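Setting Up Your Ruron Water Softener
Part 3: Salt, first fill and the clock

Okay, if you've made it through the plumbing part, pat yourself on the back. I wrote this section after putting in my second Ruron (the first one went in at our old house in Grastport, and I made most of the mistakes I'm going to warn you about). My neighbor Gerrit Van Beek read it over and made me add two of the cautions, so thank him if your floor stays dry!

Before you start, the bypass valve should still be set to BYPASS and the unit should be plugged in. You'll want a bucket, a towel, a flashlight and your bag of salt.

Filling the brine tank

1. Lift the lid off the big tank and look inside. Take out the bag with the manual and the test strip. I once left mine in there for a whole winter.

2. Check that the tall white tube inside stands straight and its cap is on. No salt goes in that tube, ever.

3. Pour water into the bottom of the tank until it's 3 inches deep. You only do this the first time.

4. Add the salt. I use Plustar pellets, but any clean softener pellets will do. Skip rock salt, it leaves a muddy layer at the bottom that you'll be scooping out by hand in January.

5. Stop when the tank is two-thirds full and put the lid back on.

Note: Don't pack the salt down. Pellets that are jammed together can form a hard crust with a hollow space underneath, and then the tank looks full while your water goes hard again. 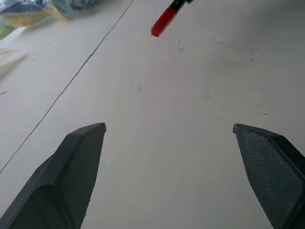

Can I run the washing machine while the softener is doing its first cycle?
Wait until the cycle has finished and the display is back to the time of day. Any water you draw before that is still hard, and it might have a little color to it from the new resin.

Letting the water in

6. Open a cold tap at the laundry sink, and leave it open.

7. Turn the bypass valve toward SERVICE, very slowly, and stop when you hear water moving. Give it a few minutes. The tap is going to spit and cough, and that's just air coming out.

8. When the tap runs smoothly, open the valve all the way and close the tap.

Caution: If you swing the valve open fast, the rush of water can push resin up into the house pipes. Gerrit did this. He was cleaning beads out of his shower head for a week.

Caution: Check that the drain hose is tied down before step 9. It kicks when the water hits it.

Setting the control

9. Hold the SET button until the clock blinks, then use the arrows to put in the time.

10. Press SET again for hardness and enter the number from your test strip.

11. Press SET once more for the reserve. It comes set at 100 gallons, but we have teenagers, so I bumped ours to 700.

12. Hold REGEN until the motor starts, and go have lunch.

If the display shows Err 3, unplug the unit, wait a minute and plug it in again. If it comes back, the Bhardwaj valve on top needs service, and that's covered in Part 5.

Last changed 2024-08-28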